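Hop-Up Consistency in a Spring-Powered Airsoft Rifle
Project report, Recreational Engineering elective, Citov Technical College

Background

Hop-up puts backspin on a BB as it leaves the chamber. The spin gives lift, and the lift keeps the BB level for longer than it would fly otherwise. Most players in our club adjust it by eye until the shots look flat and then leave it alone. We wanted to know how much of the spread at long range comes from the rubber bucking and how much comes from the nub that presses on it.

Equipment

The rifle was a bolt-action Erker with the stock barrel and spring. We did not change either one during the project. Two buckings were compared, the soft one that came with the rifle and a harder one sold by Margaritis. Each was tried with a round nub and with a flat nub, which gave us four setups. All BBs were 0.28 g and came from one bag. Velocity was read with a borrowed chronograph clamped at the muzzle.

Method

For each setup the barrel was cleaned with a dry patch, the bucking was fitted, and 16 shots were fired to settle the rubber. These were not recorded. The hop was then adjusted until the BBs flew level to a paper target at 90 feet. After that we fired 12 groups of five shots and measured each group from center to center of the two widest holes.

Shooting was done indoors at the Ernelent sports hall with the doors shut and the fans off. The rifle sat in a front rest with a bag under the stock. One of us fired all of the groups so that the trigger pull would stay the same.
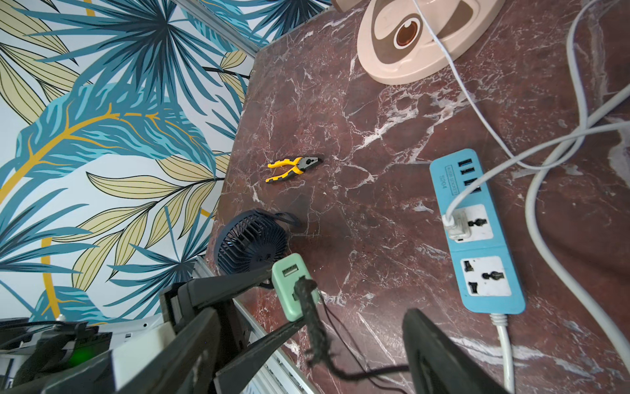
Citov Airsoft Project Group

Results

The stock bucking with the round nub gave the largest groups, with an average of 184 mm. Most of the spread was side to side. When we took the chamber apart we found that the round nub had been sitting slightly off center, and the mark it left on the rubber was deeper on the left. Refitting it helped a little but the mark came back.

The flat nub made groups smaller with both buckings. The hard bucking with the flat nub was the best of the four, and its groups were also closer to round. Velocity hardly changed between setups, so we do not think air seal explains the difference.

The hard bucking needed more pressure on the adjustment arm before it gave enough lift. Near the end of its travel the arm was difficult to set, and a very small turn of the screw moved the impact point by a hand's width.

Problems

Two groups were thrown out after a double feed. The paper targets also tore when holes overlapped, so some of the tighter groups were hard to measure - next time we would put card behind the paper. We only had one sample of each bucking, and rubber parts can vary from one to the next.

Further work

The same test should be run with heavier BBs, which need more hop and may show a bigger gap between the nubs. We would also like to repeat it in a cold room. The stock rubber felt noticeably stiffer the morning we started at 8:30, before the heating in the hall had come on.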